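Stop blaming the policy

Posted Aug 23, 2026 by Chathurika Pramanik

Quick one, between builds. Been meaning to write it since February and I keep not doing it.

Every time a manipulation demo falls over, somebody says the model needs more data. Or a bigger backbone. Or a longer action horizon, that's the fashionable one. Fine, maybe. But I've spent most of this year inside the tooling for a hand-held gripper pipeline, and my opinion is that half the failures we pin on the policy are ours. Meaning the software people. Timestamps, segmentation, the replay viewer, the dumb little script that decides where one episode stops and the next one starts.

Shoes taught me this. Shoe racks, specifically.

Shoes look like a nice easy task. Rigid-ish, come in twos, go on a shelf. Then you look at what the camera gets. A dark collar opening. Laces going everywhere. A slide that has no heel to grab. A boot with a fluffy cuff that swallows the edge your depth estimate was counting on. And the fingers themselves sit in the way, so the thing you're grasping is the thing you see least of. Perception folks will tell you it's solved. It is solved for a product photo on white.
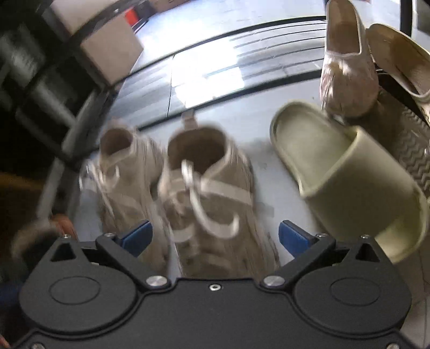
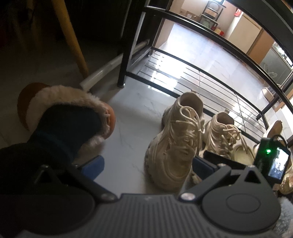 Both from the same place. First one: fingers open, sneakers on the shelf panel. Second: dark boot in the left side of the gripper, beige pair on the tile.

Look at the first one again and the sneakers are smeared. Our old filter would of thrown that out. Gwilliam, our ingest tool, had a sharpness threshold somebody set by eye, and it dropped blurry frames one at a time, silently, without touching the pose stream. So you'd end up with 460 poses and nearly that many images, and an index that drifted a bit further with every drop. The policy then learned to close its fingers slightly early. We spent 17 days tuning the controller for it. Controller was fine.

That is my whole complaint in one bug. Motion blur is information, the camera is moving, that's the job. If you must mask a frame then mask it and keep the slot. Don't delete. Never delete. A hole in the right place is much easier to live with than a full sequence thats lying to you.

Dragica Vukadinović disagrees with me on this, for the record. She runs planning at Celtska and her view is that the learned part should be robust to that kind of slop, and if a few frames of drift kill it then it was brittle anyway. OK. I get it. But robustness you paid for by accident isn't robustness you can measure. I'd want to inject the drift on purpose, with a number on it, and plot the curve. Then we can argue.

Second gripe, segmentation. Where does a "pick" begin? Fingers start to close? First contact? Object leaves the surface? We had 4 definitions in one repo. Four. The labeler used one, the trainer used another, the eval script had its own, and the planner assumed something nobody had written down. With a slide sandal the gap between those moments can be tiny. With a soft boot it's huge, because the shaft folds before anything lifts. So the planner got a "grasped" flag while the boot was still just getting squashed, and started its transit, and dropped it. Logged as a policy failure, naturally.

Fix was boring. One function, one definition, imported everywhere, version stamped into each episode. Took an afternoon. Success on the shelf task went up 19 points and we didn't retrain anything at all, just stopped feeding the planner garbage.

Third. Viewers. Please, if you build one tool this quarter, build a viewer that shows image, finger width and end-effector pose on the same scrubber. Briltow had a lovely one for simulation and zero for real episodes, so everyone debugged in sim, where (surprise) the clocks all agree. We ended up hacking one into Sirkidik and it's ugly, the colors are awful and it leaks memory after an hour. Still found the Gwilliam bug in the first ten minutes.

I do think better models will come and soak up some of this. But the people waiting for that are training on the same broken episodes today, and will be training on them next year too, becuase nobody gets promoted for fixing an index.

If your team has a write up on episode boundaries for deformable stuff, send it. I'll read it, I'll probably complain about it. Comments are open till the spam gets bad again.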